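Grakitz Local History Board > Archives and Projects
Thread: Munitions works pay ledgers, transcription rules

Kahraman
Saturday, February 23, 2019
Ledger 6 is finished: 1,715 entries. Spellings are kept as written, with the modern form in column D. Please use the same layout for the next volume.

eten_records
I disagree on column D. Half of those modern forms are guesses. Leave it blank unless a second source confirms the name.

Kahraman
A blank column makes the index useless for family searches. I marked 17 doubtful cases with a query.

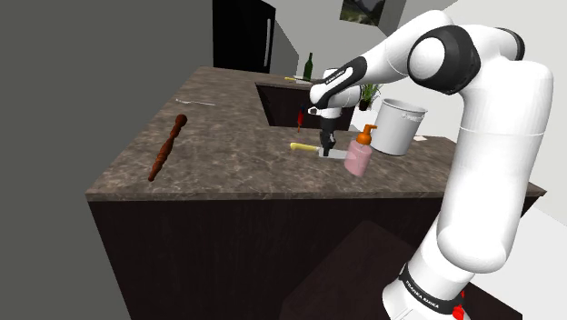 The remaining forms were checked against the parish register — the printed copy, not the film. Sheet two lists the page numbers.

Leven
The printed copy drops married names before March 1916. Which edition?

Kahraman
Second edition. I'll recheck the early pages.

eten_records
Then hold the upload until that's done. Roughly 1,000 of those entries are women, so the married names matter.

Leven
Agreed on holding it. I'd still keep column D.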